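Diston Hand Gripper Kit - Set-up Guide
Section 4: First recording session with cloth

Read Section 3 (charging and pairing) before you start. This section covers the two-gripper kit. Owners of the single-gripper kit should skip steps 3 and 9.

4.1 Before you begin

Check that the firmware on both grippers matches. Units shipped before July need the update from the Buvum desktop tool, or the right-hand unit will drop its clock after the first long take. The update takes one restart per unit.

You will need:
Both grippers, charged
The Kinyua calibration card
A memory card with at least 300 free minutes at the default setting
A bed or a wide table, with room to stand on one side
One garment with long sleeves

CAUTION: Keep fingers, hair and jewelry clear of the linkage while the trigger is being released. The return spring is strong enough to bruise.

4.2 Procedure

1. Turn on the left gripper. Wait for the double tone.
2. Squeeze the trigger fully and release it. Repeat until the tone changes. This sets the open and closed positions.
3. Repeat steps 1 and 2 for the right gripper. The tone is lower on this unit.
4. Lay the Kinyua card flat on the work surface and hold each gripper over it at 400 mm for a slow count of five.
5. Remove the card. Spread the garment face up on the surface. Smoothing it out is not required.
6. Press Record on the left gripper. The right gripper follows.
7. Bring the open jaws down at the edge of the garment, with one fingertip on either side of the cloth.
8. Close the jaws until the cloth is gathered between the fingertips. Stop squeezing when you feel resistance. Extra force bends the fingertips and shifts the zero position set in step 2.
9. Bring in the second gripper from the other side and take hold of the cloth there.
10. Lift, fold and release. Open both jaws fully before moving on.
11. Press Record again to end the take.

NOTE: Takes longer than 600 seconds are split into two files. The Duditberg viewer joins them again on import.

4.3 Checking the grip

Review the first take in the viewer before recording more. Step through it slowly and look at the fingertips in relation to the cloth. A good grip holds a narrow gathered section, and both fingertips stay in view. If the cloth covers one fingertip, open the jaws and take a smaller amount.

Blur in the background is common when the wrist turns quickly and does not make a take unusable. If the fingertips themselves are blurred, check the camera mount for play and tighten it - a quarter turn is normally enough.
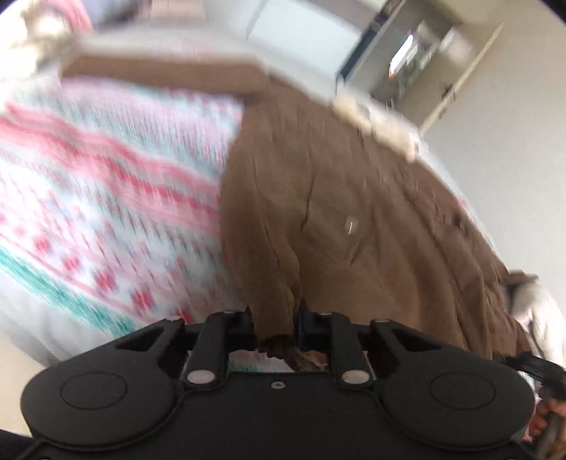
Text and photo: Technical Documentation, Diston
Role: Kit set-up and user guides
Last revised September 17, 2023

Cloth grip on a brown long-sleeved garment, with the second gripper coming in at the right. The gathered section runs down between the two fingertips. Compare your own take for the position of the fingertips only. Garment color and bedding pattern have no effect on calibration.

4.4 Care after the session

Wipe the fingertips with a dry cloth. Remove lint from the pivots with the brush supplied. Do not use oil or spray cleaner on the linkage.

Inspect the fingertips for wear every 1000 closures. The counter is under Device, Status in the Buvum tool. Replace fingertips in pairs and run steps 1 and 2 again after any replacement.

CAUTION: Do not store the grippers with the jaws held closed. Remove any cloth or strap from the trigger before putting them back in the case.

For error tones, see Section 7.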